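Does the Relden Kit Do What the Box Says? Term Report, Service Automation Project
Test setup: snack counter, one arm, wrist camera

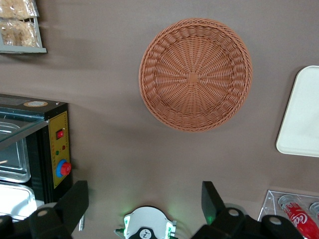
The reply from Brodau support was that a success rate measured on a student bench says little about the product, and that the Relden kit should be judged on the full Panance software plan, which costs extra. We had asked why our numbers were so far below the ones in the sales sheet. We did not find the reply very helpful, but it belongs in the report.

1. What was promised
The sales sheet says a new user can be up and running in 60 minutes and that the gripper handles "everyday food service items" with no tuning. It does not say which items. It does not say what counts as handled, either — lifted, moved, or put down in the right place.

2. What we did
We picked things a small counter would have: bagged baked goods on a rack, a shallow woven basket, a white tray, soda cans in a clear holder, and a countertop appliance, perhaps a warmer, with a knob and a power switch. We ran 314 pick-and-place attempts through April. An attempt passed only if the item ended up where it was supposed to go and stayed there for 4 seconds. We left the warmer's controls out of the scoring after the first tests, which makes the kit look better than it should.

3. Results
Cans went well. Bags did not. Clear plastic throws back a lot of light, and we suspect the camera software loses the outline, though we could not prove it with the logs we had. The basket was in between: the fingers often closed on the rim at a bad angle and pushed it along the table.

Setup took us most of an afternoon. Some 300 lines of our own code went into fixing the calibration step, which the Hodoroagă team in the next lab also had to rewrite.

4. Would we buy it
Not at the list price. If your job is moving cans, it may be worth a look. For mixed items we would want a trial period first — and a written definition of "handled."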